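Lab Methods 1, week 3 handout
Benchtop basics: beakers, racks, tubes, small volumes
Notes by K. Athanasiadis, revised January

Read before lab. Bring it with you, the printer in the prep room is out of toner again.

Covers: setting out the bench, choosing rack holes, moving liquid from beaker to tube, reading a meniscus, serial dilution (short version), cleanup. Does NOT cover pipet calibration, that's week 5.

1. Setting out

Clear the bench first. Bags on hooks, coats too. You want three things within easy reach: source beaker, rack, waste. Everything else goes to the back or on the shelf.

Beaker on your weak-hand side, rack on your strong-hand side, gap between them. Not a big gap. Enough that your sleeve doesn't catch the beaker when you reach for a tube. Last year's sections lost more water to sleeves than to anything else.

Fill the beaker halfway at most. A full beaker slops when you lift it and you can't tilt it to pour with any control. Half full also lets you see the level from the side.

Spout: turn it toward where you're going to pour. Sounds fussy. Saves you twisting your wrist later with a tube in the other hand.

Dark surface under clear glass is good for practice, you see drops and rings right away. White paper towel under clear glass hides everything. If your bench is pale, ask for one of the black cloths. Cloths are for water practice only, take them off before any acid or dye goes out.

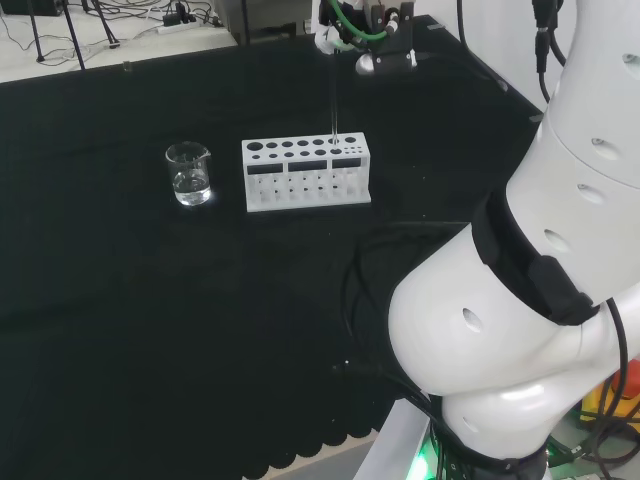 Which hole should a tube go in?
The smallest one it drops into without being pushed. A tube in a hole that's too big leans, and a leaning tube gives a bad reading and can tip when the one next to it is lifted.

2. Racks

We have two kinds. The Psarras racks are all one hole size, good for sets. The Hindside racks are mixed, wide holes at one end, narrow at the other. Check which kind you've been given before you plan your layout.

Parts worth knowing by name:
top plate: has the holes, holds the tube upright
base: what the tube bottom rests on
the space in between: where you look at the liquid

Tubes go in straight down. Hold near the top, line the bottom up over the hole, lower slowly, let go only when you feel it touch the base. If it stops partway, STOP. Don't push. Lift out, check for a chip or a label that's rolled up, try again. Most broken tubes in this course were pushed.

Same thing coming out: straight up until the bottom is clear of the top plate, then sideways. People start moving sideways too early and snap the end.

Order: fill the rack from the far side toward you so you're never reaching over full tubes. Left to right if you're recording left to right. Write the order in your notebook BEFORE you fill anything. Two racks of clear liquid look exactly the same once you've lost track.

Label the tube, not the rack. Racks get moved. Label goes high up, above where the liquid will be, facing you.

3. Pouring, and when not to

Pouring from a beaker is fine for rough fills of a wide tube. Not fine for narrow ones. Surface tension holds the water at the spout, then it comes all at once and runs down the outside.

If you do pour:
tube in hand or held firmly in rack, never loose
spout touching the tube's rim
tilt slow, stop early, there's always a bit more that follows
touch the spout off on the rim to catch the last drop

A glass rod helps. Hold it against the spout, lower end inside the tube, let the liquid run down the rod. Takes practice. We'll do it five times each with plain water before anyone gets dye.

For anything narrow, or any time the volume matters, use a pipet. The blue Ondow ones are in drawer 4. Tips are in the box next to them, put the lid back on please.

4. Units, since half of you lost points on this

1 mL = 1000 microliters. Write it on your hand if you need to.

Worked through: the practice sheet asks for 356 microliters in a tube. That is 0.356 mL. If your notebook says 3.56 mL you've moved the point the wrong way and your tube has ten times too much in it.

Second one from the sheet: total volume of 1596 microliters, that's 1.596 mL. Your P1000 pipet won't take that in one go. Split it, two draws of 798. Don't do 1000 and then 596, because then you have to reset the dial in the middle and somebody always forgets.

Beaker marks are NOT for measuring. They're a guide. If the procedure says "add water" with no number, beaker is ok. If there's a number with a decimal in it, never.

5. Reading the level

Eye at the height of the liquid. Crouch, don't lift the tube up to your face. Water curves up at the glass, read the bottom of the curve. A card with a dark stripe behind the tube makes the curve easier to see, the Zidberg kit has some, or just color in an index card.

Watch for reflections. An overhead light puts a bright spot low down in the glass and it's easy to take it for a bubble or the surface. Move your head. If the spot moves and the line doesn't, the line is your level.

Bubbles stuck to the wall: tap with a fingernail, wait, read again. 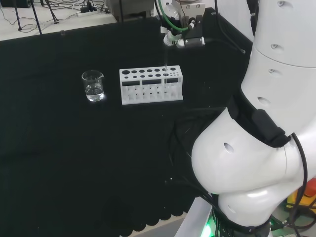 Kalliopi Athanasiadis asked for one thing to be added to this section: have people read every tube twice, with the partner's number covered up, and only then compare. Two people looking together will agree on anything. She marks down pairs whose numbers match to the last digit all the way down the page.

So do that. Two columns in the notebook, one for each person, average in a third. If you differ by more than one small division read it again, both of you.

6. Serial dilution, short version

Full version next week. For now, water and food dye only.

Six tubes, 900 microliters water in each of tubes 2 to 6
Tube 1: dye stock, 1000 microliters
Take 100 from tube 1, put in tube 2, mix
New tip
Take 100 from tube 2, put in tube 3, mix
Carry on to the end

Each tube is one tenth as strong as the one before. Tube 6 will look like plain water to most people. It isn't.

Mixing: draw up and push out gently four or five times, tip below the surface. No shaking, no thumb over the top. Change tips EVERY time. If you're not sure whether you changed, change.

Common trouble:
Tube 3 darker than tube 2: you swapped them, check labels
All tubes look the same: you drew from tube 1 every time
Last tube has more in it than the others: right, it does, nothing was taken out of it. Discard 100 so they match.

7. Cleanup

Beaker emptied in the sink, rinsed, upside down on the drying pegs. Tubes rinsed twice, then the wire basket. Racks get wiped, check the bottom too, water sits under there and leaves rings. Racks can go through the washer but only on the cool cycle. The drying oven is set to 80 C and it is for glass only, no plastic racks, we've already lost two that way.

Broken glass: tell whoever is running the section, use the brush and pan, goes in the marked box. Not your fingers. Not the regular trash.

Wipe the bench last, toward the sink.

8. To hand in

Practice sheet, both unit problems with working shown
Your two column readings, six tubes
A sketch of your rack from the top with each tube numbred
One sentence on what you'd set out diffrently next time

Up to two points extra for a second dilution series if you have time. Don't rush the first to get to it.

Next week: full serial dilution, bring goggles and a fine marker.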